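Sorting arms take over the night bins at Trutari returns center

Last updated in January, 4:10 p.m.

The returns center run by Trutari has moved its mixed-goods sorting to robot arms, and the people who used to do that job by hand now spend most of the shift on inspection and repairs.

The center handles the small stuff that comes back loose from shops and lost-property desks, such as sunglasses, tape measures, tape dispensers and cups. Until last fall, 26 people stood at benches and picked through it bin by bin. The company now has 3 arms on the floor, installed by the integrator Menelus, and says they get through 2,000 items on a normal night.

No jobs were cut, according to site manager Kyriaki Vlachopoulos. Nine sorters moved to the day shift, and the others were trained to check what the arms set aside. Night work still pays extra, and some of those who moved have lost that money.

"I sleep better and I earn less," said Abilio Barrios, who sorted at night for six years. "My wrists don't hurt now. I would have liked to be asked first."

Montri Kaewsai, who stayed on nights, watches the arms from a desk and steps in when one stops. He said shiny or dented items, soda cans above all, cause most of the stops. In one bad week he was called over 39 times.

The workers' representative, Tatiana Pešek, wants a written rule on how many arms one person can be asked to watch. Vlachopoulos said the company is willing to discuss it and that a draft will go to staff before the next schedule comes out.

A fourth arm is planned for the Daza site, where staff have been told training will start first.

12 shares | 4 comments

Contact the newsroom | © Tumitz Local News | Back to top

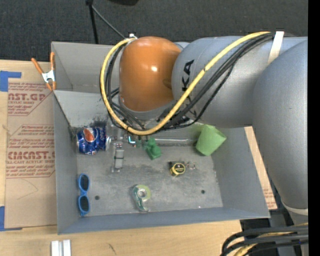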